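Dovside Repair Room - Used Desktop Intake Checklist
Bench copy with comments, unit 2373
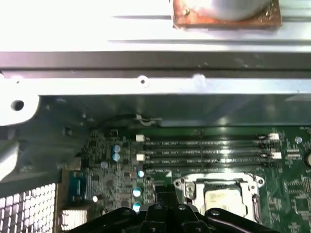 1. Before opening
Power cord removed: OK
Power button held down for a few seconds after unplugging: OK
Asset sticker matches intake sheet: OK
Comment: The sheet also lists unit 2382 from the same Jater office lot. That one gets its own checklist. Please don't combine them, even if the boards turn out to be the same model.

2. Case and metalwork
Side panel off and labeled: OK
Sharp edges: CAUTION
Comment: The gray side metal has folds and a small cutout. Wear the thin gloves when reaching in from that side.
Rail and bracket: OK
Comment: Dark bar has light scuffs. Cosmetic, no action. Don't use the holes in the rail or the bracket for extra cable ties.

3. Plate and copper block
Fixings checked by hand: OK
Surface clean: FAIL
Comment: Specks and smudges around the copper block, and the edges are worn. Clean with a lint-free wipe and alcohol, then check again under the lamp. Do not sand or scrape it. The grooves in the aluminum plate are faint and can be left alone.

4. Memory
Slots present: 4
Modules fitted: none
Latches: OK by eye, not yet worked by hand
Comment: White latches at both ends of the slot group. Open and close each one before fitting anything. Blow out the slots first - short bursts, can held upright. Test with one known good module, then move it from slot to slot and write down each result. Test modules are in the Zesell tray and go back there the same day.

5. CPU socket
Processor fitted: none found
Cooler fitted: none found
Retention frame and lever: in place, movement not tested
Contacts: NOT CHECKED
Comment: Leave the socket alone until the copper block has been cleaned. After that, inspect the contacts with the magnifier. Any bent contact means the board goes to the parts shelf. We don't straighten them at this bench.

6. Cables
Thin black cable along case wall: held by white clip, OK
Comment: Leave it in the clip while working on the memory. If it has to come out, note the route on the back of this sheet.

7. Power supply
Label rating: 400 watts
Tester reading: PENDING
Comment: The Šimko tester is out until Sunday. Do not power the board to get around this step.

Result: HOLD
Open items are 3, 5 and 7, plus the latch and slot tests in 4. Keep the unit on the lower shelf with this sheet taped to the side panel. Recheck needs 2 sets of initials - one for cleaning, one for electrical.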